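Hobby Robotics Boards > Learning and Data > Bottle picking: how many demos before I give up?

tratby_tim
Started collecting with the hand-held gripper on Saturday. Task is dull on purpose: pick up a water bottle, move it, put it down standing. I have 500 demos, all on the same bottle, and the policy is lovely as long as the bottle stands where it always stood. Move it a hand's width and the arm closes on air with tremendous confidence. Do I just need 1,000?

oldspanner
Yes. More data. 500 is a warm-up.

nogueira_fan
Disagree with spanner, as is traditional. Another 500 of the same thing teaches it the same thing, louder. How many places have you recorded in?

tratby_tim
2. The kitchen and the other end of the kitchen.

nogueira_fan
Well, there you are.

oldspanner
I had one place and it worked fine.

nogueira_fan
You had one place and you ran it in that place, spanner. My Prostar arm also works fine if I never move the table, the lamp or the cat.

gumetis_user
Somewhere in the middle here. We did a bottle set for the Gumetis project and the count mattered less than what was standing about. Desk clutter did more for us than anything. Also do some with the bottle half full and some with it nearly empty, they sit differently in the pads. We skipped that and got a lot of squashed bottles.

tratby_tim
Does the background matter if it's only meant to look at the bottle?

gumetis_user
It's meant to. It hasn't read the brief. With a lens that wide it gets the ceiling as well, and it'll happily learn your ceiling.

oldspanner
So crop it.

gumetis_user
Tried it. Lost the edges of the pads when they opened and the grip timing went to pot. Mask your own hand and leave the rest alone.

nogueira_fan
OK, how I'd do it. Feel free to ignore, everybody else does.

Step 1. Pick 4 rooms that look nothing like each other. Big ones count. A meeting room is good value: shiny lights, blinds, rows of chairs, and plenty of rubbish to leave on the table. I leave the boxes, the paper and the remote where they are and go in with the pads either side of the bottle, cap well clear.

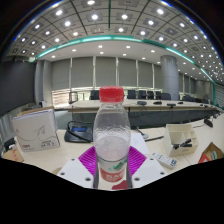
Step 2. Change the start every time. Come in from the left, from the right, from too high. Start a few with the gripper pointing the wrong way so it learns to recover. Your tidy demos are why it panics.

Step 3. Hold back one whole room and don't train on it. Test there. Prepare to be humbled.

oldspanner
Step 4. Collect more data.

nogueira_fan
Fine. But in a different room.

tratby_tim
Right, trying the shed, the hall and my sister's dining table. Will report back if she lets me in. Does label direction matter?

gumetis_user
Turn it between takes. Costs you nothing.

oldspanner
Never turned mine.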